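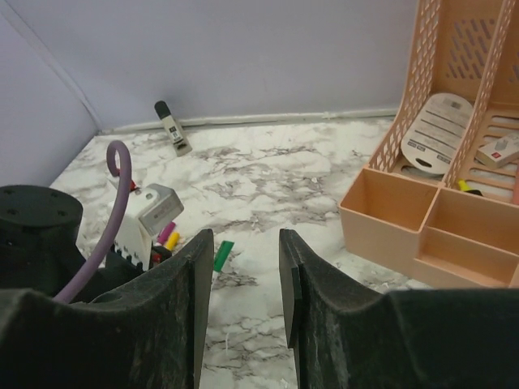 Shared worktops at Ekix are supplied set up and are kept in order by the people who use them. This page covers the marble-patterned tops, the small stationery kept on them, and cables, marks and storage. The terms are used as follows. The rear zone is the strip of worktop next to the wall; a glue stick lying on its side by the back wall, black cap on, is in the rear zone and should be put back in the tray. The middle zone holds boxed devices, with pens and markers beside them if they are in use. The front zone is the working area and is cleared at the end of each session.

What are the worktops made of?

The tops are Nekstead boards, 19 mm thick, with a white printed surface and grey veining. The longest board we fit is 3000 mm. The pattern is printed under a clear wear layer and does not need sealing, oiling or polishing. Products sold for natural stone should not be used on it. They leave a film that holds dust and shows finger marks in side light.

How do I clean the surface day to day?

Use a damp microfibre cloth with a drop of washing-up liquid, then a dry cloth. Work from the wall towards the front edge so that crumbs and paper scraps end up where they can be collected. Cloths are washed at 60 degrees without fabric softener. Softener coats the fibres and the cloth stops picking up dust.

Veined patterns hide pencil marks and small scraps very well. Before wiping, lower your head until you are looking along the surface towards a window or lamp. Anything raised will show.

How do I remove dried glue?

Lay a cloth soaked in warm water over the patch for five minutes. Most glue from sticks turns to a gel and can be pushed off with the edge of a plastic card. Repeat if needed. Do not use a metal blade, including the blade of a pencil sharpener.

Contact adhesive and instant glue are different materials and are not dealt with by this method. Leave the patch alone and tell the room contact.

What about marker and crayon?

Water-based marker: damp cloth, then a little washing-up liquid.

Permanent marker: a cotton pad with isopropyl alcohol, applied to the mark only, wiped off at once with a damp cloth. Test at the underside lip first.

Wax crayon: lift the bulk with a plastic card, then use warm soapy water. Do not heat the surface with a hairdryer. The wax will spread into the joint between boards.

Yellow is the colour most often missed, as it is faint on white. Pink is easy to see and the slowest to come off. If a pink trace is left after two attempts, leave it overnight with a damp cloth on it.

Where should glue sticks be kept?

Upright, cap down, in the stationery tray. A stick that lies on its side rolls, and one that rolls against a wall is usually found when somebody needs it and has already opened a new one. Wind the stick fully down before putting the cap on. If the cap does not click, there is dried glue on the collar; wipe the collar with a damp tissue.

A glue stick with a skin on the end is still usable. Wind out 2 mm, cut it off with a plastic card and throw the slice away.

How should markers be stored?

Horizontally, caps on. Fibre-tip markers stored upright with the tip up dry at the tip; stored tip down, some leak into the cap. Crayons can be stored any way up but go in a separate compartment, as wax flakes get into marker caps and stop them sealing.

A marker or crayon left at the foot of a boxed device is acceptable during a session. At the end of the session it goes back.

What is the Gusel tray, and which compartment takes what?

The Gusel tray is the standard stationery tray, article 1298. It has one deep compartment and a row of shallow ones. The layout we use is:

Deep compartment: glue sticks, scissors, anything stored upright
First shallow compartment: markers
Second shallow compartment: crayons
Third shallow compartment: erasers, sharpeners, small blocks and counters
Last compartment: items that have no home yet

The last compartment is emptied each month. Items not claimed go into the cupboard, and in December the cupboard is sorted and what is left is given away.

Can I change the layout?

Yes, if everyone at the worktop agrees. Write the new layout on the card under the tray. Letay Alemneh keeps the master copy of the cards and will print a replacement on request. The one fixed point is that wax and fibre-tip items stay apart.

How should cables be run across the worktop?

Cables come in from the side and run along the rear zone where possible. Do not bend a cable tighter than a loose loop. A cable that stands up in an arch at the side of the worktop is under tension somewhere; find the fixed end, free some length and let the loop lie flat. Reusable fabric ties are in the drawer. Do not use adhesive clips on the printed surface. The pads take the wear layer with them when pulled.

Coloured cables are preferred on light worktops. Purple and blue are in stock. White cables on a white top get caught under boxes.

There is conduit along the foot of the wall at some worktops. May I tie cables to it?

No. Thin conduit at worktop level is not a support and may have other services in it. Leave it uncovered, do not push boxes hard against it, and dust it with a dry brush. A damp cloth leaves a line of dirt along the lower side, where the conduit meets the board.

How do I clean a device with a row of small teeth or pins on the front?

Disconnect it first. Use a soft dry brush and brush along the row, then outwards from it. Do not use a cloth, as threads catch. Compressed air may be used from a distance of one hand's width. Flat or sloping top panels can be wiped with a barely damp cloth, then dried. Metallic grey finishes show streaks, and a second pass with a dry cloth is normal.

If something small has fallen against the lower edge of the device, move the item away by hand before lifting the device. Dragging the device over it scratches both the item and the board.

Small blocks keep going missing. What do you recommend?

Count them out and count them in, using the number on the card. Green, red and blue blocks show up well against the marble pattern. Grey and white ones do not, and Gebretsadik, who supply our sets, will exchange them for a coloured version. Blocks are most often found behind boxed devices and inside the loop of a coiled cable.

In what order should a worktop be tidied?

Selamawit Mamo wrote the current order after a trial at two worktops:

1. Put caps on everything that has a cap.
2. Collect loose blocks, counters and erasers from the front zone.
3. Return markers and crayons.
4. Return glue sticks and check the rear zone for strays.
5. Lay cables flat.
6. Wipe from the wall to the front edge.

Caps come first as open items dry out while the rest is being done. Wiping before step 5 was tried and abandoned. Cables carry dust and leave a line on a clean surface.

How long should this take?

Four minutes for one person at a single worktop, six if there is glue to soak. If it regularly takes longer, there are too many items on the worktop. Reduce the stock before changing the order.

Which items may stay out overnight?

Boxed devices, capped containers with a flat base, and cables that are connected at both ends. Everything else goes in the tray or the cupboard. Cylindrical containers with holes in the lid may stay out if they are empty. If they are not, cover the holes or put the container away.

The surface has a scratch. Can it be repaired?

Light scratches that cannot be felt with a fingernail are left as they are. Deeper ones are filled with a repair wax stick in white or grey, levelled with a plastic card and buffed dry. Where a scratch crosses a vein, fill the white part first. Damage to the front edge that exposes the core must be reported, as the core swells when it gets wet and the board cannot then be saved.

Can I put hot items on the worktop?

No. Use a mat for mugs, glue guns and soldering stands. Heat marks appear as a dull ring in the wear layer and cannot be polished out.

Does the wall behind need cleaning too?

The walls have a matt paint in pale grey shades. Matt paint polishes when rubbed and the shiny patch stays visible. Remove marks with a white eraser, light pressure only. If that fails, touch-up paint is in the cupboard, labelled by room. Corners collect dust at worktop height and should be brushed when the conduit is done.

Who do I contact?

Stationery and trays: Nuria Endale
Boards, scratches and edges: Milovan Dervishi
Cables and connected devices: Meenakshi Poduval

Give the worktop number, which is on the underside of the front edge at the left. Requests received before 3 pm are looked at the same day. Replacement markers and glue sticks do not need a request and can be taken from the cupboard; mark the sheet on the inside of the door.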